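Nilton Montoya
OK friends, jacket folding thread! I went through the entire winter closet this week and I have never been so happy to see a shelf (my own shelf! it has wood on it!)

Nilton Montoya
First up, the rule I've been using: everything gets folded on the bed. Tables are too narrow for a coat and the floor is the floor. A bed gives you room for both sleeves to go straight out, and you aren't bending down the whole time.

Nilton Montoya
Buttons before anything else. I used to skip this and then the front would slide around on me and I'd end up with a lump the shape of a loaf of bread. Two buttons is plenty, top and middle.

Nilton Montoya
Then flatten the pockets! Check them too. I found a bus ticket, a dead pen and 7 dollars in one coat, so that's lunch, sort of.

Nilton Montoya
Sleeves: lift one by the cuff, give it a little shake, lay it across the back. Same with the other. If the fabric is cotton and kind of stiff, smooth it with your palm from the shoulder down and it'll mostly behave.

Nilton Montoya
Collar question, because Koletum folks keep asking: I leave it folded the way it's worn. Popping it up flat gives you a crease in a weird spot and then you're ironing in August.

Nilton Montoya
My favorite kind to do is a plain dark cotton jacket with flap pockets. Seams everywhere, so you've got lines to fold along. Love it.

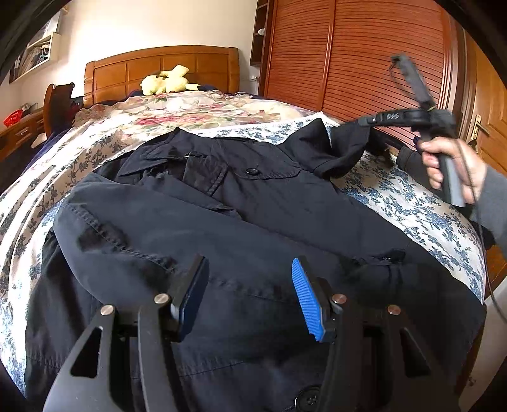 Dundura Home & Closet Club

Nilton Montoya
Navy, a button on the front, a nice crisp pocket flap, and one sleeve on its way up. The rose quilt gets shoved toward the headboard so there's a good flat stretch of sheet to work on. Blue floral vines under navy, I could look at that all day!

Nilton Montoya
Last bit: fold the bottom up to meet the collar, flip the whole thing over, done. Stack them with the folded edge facing out and you can pull one without the pile coming down.

Nilton Montoya
Sweaters next, and I have over 2 bags of them waiting in the hall. Send me your sleeve tricks, I'm reading every reply tonight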